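Jun 25, 2023

Tumport launches Fliltereo, a plain-English email reporting tool for small brands

I'm Arlo Nguyen-Tran, and I've been sending marketing emails for longer than I'd like to admit. Today my team at Tumport is letting Fliltereo out the door, and I'm pretty chuffed about it!

If you run a small shop or a café, you probably send a newsletter and then wonder what it did for you. Open rates tell you a bit. They don't tell you which subject line got people to book, or who stopped reading back in December. Fliltereo puts all that on one page, in words you'd use with a mate.

We ran a trial with 50 small businesses and they sent us 712 comments (yes, I read them all, some twice). The colour coding was a favourite – the old pie charts were not, so they're gone. Sinaga, our first trial customer, asked for a way to organise lists by suburb, and that's in there from day one.

Brollier, our design partner, looked after the layout, and I reckon they've done a ripper job of keeping it simple.

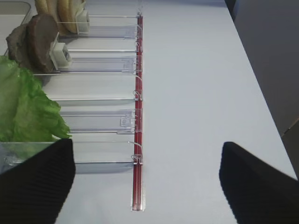 Pricing is simple too. There are 2 plans, and the free one covers lists of up to 200 subscribers with every report switched on. You can move up or down whenever you like – no lock-in, no phone call.

Sign-ups are open now on the Tumport website. Media and anyone with a curly question can reach me through the contact page, and I'm happy to do a walk-through over a coffee or a video call.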